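How to Wash and Store Glassware You Only Use a Few Times a Year

Every October I get out the good glasses, and every October I used to find them cloudy, with a faint smell of cupboard. If that sounds familiar, pour yourself some coffee and let's go through it together, because it's an easy afternoon's work.

Start with the sink. Lay a folded dish towel in the bottom and run warm water, comfortable for your hands, with a small squirt of dish soap. Wash one glass at a time. Hold it by the bowl while you clean the rim, and please don't twist the bowl against the stem – I lost a whole set of my mother's that way.

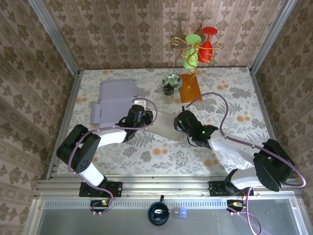 For cloudiness, mix one part white vinegar with 2 parts warm water and let the glasses soak while you do something nicer. Here in Bloxham the water is hard, so I give mine a good long soak. If the haze is still there after rinsing, it may be fine scratches, and I'm afraid those are there to stay.

Dry with a lint-free cloth and then leave everything out until evening. Any damp left inside will turn into that cupboard smell.

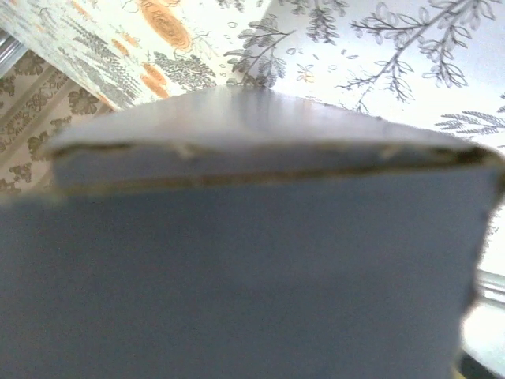

Storage is where I've changed my mind the most over the years. I used to stand everything upside down on the shelf, but the rim is the weakest part of most glasses and it traps stale air besides. Now they stand upright in a divided box. Look at the edge of the board before you trust it with anything: a layered one, with a paler strip between two thin tan seams, is the sort of thing I like for a divider. Put plain tissue around each bowl and skip the newspaper, as the ink rubs off.

Write what's inside on two sides of the box and keep it on a low shelf.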